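Looking after the Skuvby two-arm cell: your questions

Nhàn Tôn and Lewis Cairns look after the cell day to day and love being asked about it, so do keep the questions coming!

Which part wears out first?
The fingertips, easily. We print our own, and we swap a pair as soon as the narrow ends no longer meet cleanly (hold them up to a lamp and look at the gap). Our current pair is number 881 on the print log, which makes Lewis very proud.

What do you sort on it?
Cards and wallets, mostly. They're brilliant for showing up a tired finger, as a thin card on a flat white top is a horrible thing to pick up. Bins go in the far left corner in the order green, red, yellow.

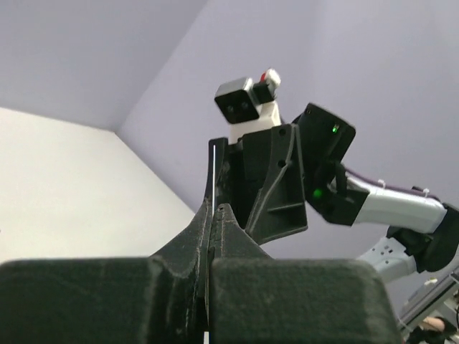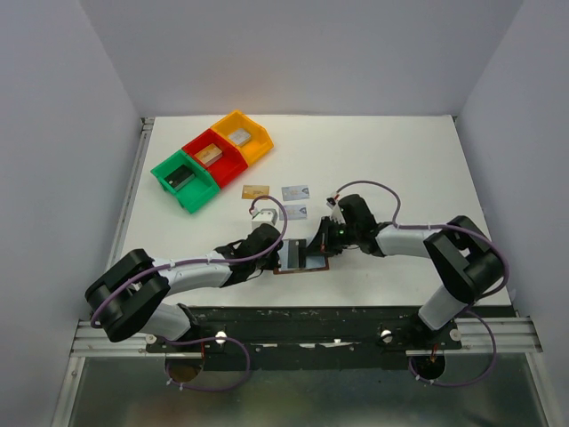
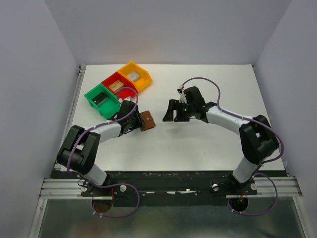

Cell work at Skuvby, October

How do you route the purple cables?
Along the forearm, round the outside of the elbow, then a loop at the base held with small white ties. Leave the loop generous! If it goes tight at full reach, the connector takes the strain, and connectors are fiddly to replace. Kiều Tạ fits two ties where most people fit one, and hers stay put.

How often should I check the mounts?
Every morning before power-up. Try the round knobs by hand, left arm then right. If one turns, nip it up and rerun the short alignment routine from the Nghiêm folder. It takes three minutes and it's oddly satisfying to watch.

The front beam on mine is badly scuffed. Should I repaint it?
No need. Ours is scratched all along the middle and works beautifully. Just wipe it down and feel for burrs that might catch a cable.

My camera view has shifted after a finger change. What now?
Check that the camera mount is seated flat, then look at its plug. If both are fine, recalibrate that arm only. Xinyi Feng has written up the steps, and they're on the Lonivine shared drive under "wrist".

Can I borrow your fingertip drawings?
Yes, please do! Ask Nhi Hà for the latest set, and tell us which material you print them in.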